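Minutes, February meeting, Pinunier stage set group

Present: Laiba, Nadja, Domenica, Ngân Hà, and me scribbling. We got going at 7 with tea (thanks Nadja!).

Budget: we have 200 left for paint and hinges. Domenica wants a fake window too, and we said maybe.

Backdrop: long chat about the brick wall. I love the white grout lines, Laiba finds them too bright for the back row. We voted 4 to one to leave them alone.

Packing: props go into cardboard boxes, and please write on the flaps which act they're for!
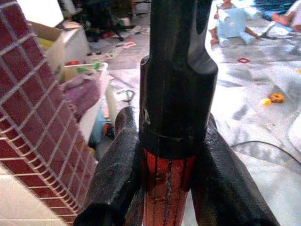
Ottilie Trummer

Ngân Hà asked if the stepped edge of the brick panel should get a trim. I said no, I like it jagged. Laiba brings tape next time.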